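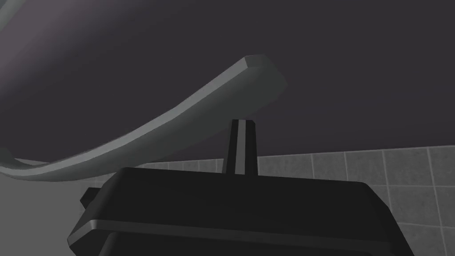

15 February 2020

The hum was present again at waking and stayed until the kettle covered it. I have decided to treat it as a measurement problem, having treated it as a bad mood since September. It is one low note, steady, with no beat that I can hear, and it is worst at the kitchen table and in the bedroom above it. I read over the surface notes while the tea brewed. A broad, smooth, matte dark grey surface with a tiled wall beneath it is a fair picture of what a low note likes, as neither offers anything soft. At speech frequencies the remedy is curtains and a rug. At the bottom end a rug does nothing at all, and I have a rug to prove it, bought in Flakport and now in the hall.

The log stands at 1093 readings, one taken every 16 minutes, which makes a little over twelve days of continuous running. I stopped it after breakfast and copied the file twice before opening it. The meter is the Silent, the older type with the foam ball and the sliding switch, on a camera tripod with the legs fully in. I checked it against the calibrator before and after. There was no drift that I could read on the scale. I used slow weighting throughout and C in place of A, as A throws away most of what I am looking for. I did the first week of January on A by mistake and have struck those pages out.

Results, as far as I have got. The level at the table sits in two bands with very little between them. The lower band is the house at rest. The upper band is the house with the hum. The change from one to the other takes less than a reading, so I can't say how long it lasts, only that it is short on the scale of the log. The upper band occurs at all hours and on all days. That disposes of the bakery, which does not work on Sunday nights, and of the pumping station at Stistadton, which I had never seriously believed in but which two separate letters in the local paper have blamed for everything since the autumn.

I then switched the house off. I had put this off on account of the clocks. Procedure: all circuits off at the board, wait, listen, read; circuits on one at a time, wait, listen, read. With everything off the lower band held for as long as I cared to stand there. Lighting circuit on, no change. Upstairs sockets on, no change. Boiler on, a change, but a different one, a broad rushing with the fan at the top of it, and it stopped when the fan stopped. Kitchen sockets on, no change for a good while, and then the hum, at its usual pitch, beginning with a small knock.

So it is in the kitchen and it is mine. I had a fairly strong wish for it to belong to somebody else and I note that here because it has probably cost me five months. I had written to the water company. I shall have to write again.

There are only a few things on that circuit with a motor in them. The extractor was off at its own switch. The washing machine was off at the wall. What remained was the refrigerator, which I had ruled out in September on the grounds that I had stood beside it and found it quiet. It is quiet, beside it. I went back and stood there again and the hum was barely to be found, and then I walked backwards to the table and it came up as though someone had turned a knob.

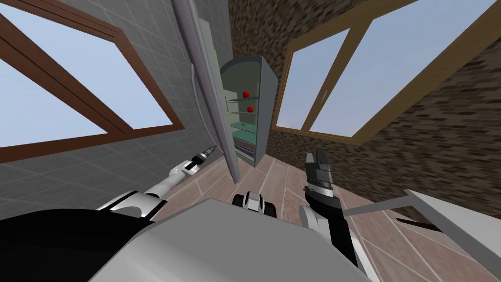 That is a room mode and I should have thought of it sooner. A low note in a small hard room does not spread out evenly. It stands, with loud places and quiet places fixed by the distance between the walls, and a person can cross from one to the other in two steps. The kitchen is a little over three metres on the long side. Taking the usual speed of sound and the second mode along that length, I get 111 Hz, near enough. The table is against the far wall, where pressure is at a maximum for every mode there is. My chair could not be in a worse position if I had worked it out beforehand.

I ran the spectrum on the laptop with the cheap microphone to see whether the note agreed. It does. The peak is a tall narrow thing on the screen with a smaller one well below it. The smaller one is the running speed of the compressor and the taller is three times that. The compressor is of the variable speed kind and spends most of its life at its slowest setting, which is meant to be the considerate one. At the slowest setting it happens to put its third harmonic on the second mode of my kitchen. On the faster setting, which it uses after I have left the door open or put in something warm, it is louder by the meter with the microphone held close and less trouble at the table. I tested this by opening the door and leaving it open until the motor changed pitch. The hum at the table fell. The butter went soft.

I have to be careful about this, because I was also sure about the gas meter. The evidence for the mode is, first, the position test, which I did at ear height with the tripod along a line of masking tape on the floor, from one end wall to the other. The curve has a high at each end, a high in the middle and two dips. That is the right shape. The dips are not as deep as theory would have them, but theory has no cupboards and no doorway. Secondly, the bedroom. The floor above takes the load of the same air, and the bed is over the table end. I moved the meter to the other side of the bedroom and lost most of the hum, though the spare chair and the wardrobe are over there and I cannot separate the effects.

Afternoon. Rang Breathnach, who supplied the machine, and got the parts counter. Explained the third harmonic. Was asked if it was keeping the milk cold. Said it was. Was told in that case it was within specification, and to check that it was level. I had not checked that it was level. It was not level. The front left foot was hanging in the air by the thickness of a coin, and the whole weight on that side was going down through one corner on to a board that has never been properly screwed. I wound the foot down until it took load, checked with the long level across the top both ways, and tightened the locknut.

The improvement was real but modest. I took a set of readings at the table under the same conditions as before, door shut throughout, motor on slow. The upper band has come down by nearly 3 decibels. I can just hear the difference. It is worth having and it is not the cure.

Options for the remainder, written down so I do not go round them again tonight:

Move the table. Costs nothing. The quiet places are a quarter of the way in from each end, and a quarter of the way in from the far end is where the back door opens.

Move the refrigerator. The mode is driven hardest from the end wall and that is where it stands. A quarter of the way along would couple badly, as wanted, but puts it in front of the sink.

Isolate the feet. Four pads of a soft rubber, chosen for the load, with the resonance well below the running speed. The leaflet I have gives deflections under static load and nothing on creep. A tall cabinet on soft pads will rock when the door is pulled, so the pads cannot be as soft as the sums ask for. This attends only to what goes through the floor.

Absorb it. A tuned panel on the end wall: thin sheet over a sealed air gap, mineral wool inside, the mass and depth chosen for the note. I worked it out on the back of the water company's letter. It comes to a shallow box, nothing that would foul the door. The tuning is fairly broad and I have the offcuts. The wall is solid, so the fixings are no trouble.

I favour pads first and then the panel, with a full log between the two so that I know what each has done. The temptation is to do both tomorrow and sleep. If I do both tomorrow I shall have one number and two causes.

Reset the meter at the table, same height, same weighting, fresh battery, interval unchanged. Marked the tripod feet on the floor in pencil. Rubbed out the old marks so as not to confuse them.

Evening quiet until after nine. Then the knock, then the note. I went and sat on the stairs with the paper, where the level is perfectly tolerable, and read another letter about Stistadton. Have ordered the pads. Need more masking tape, and butter.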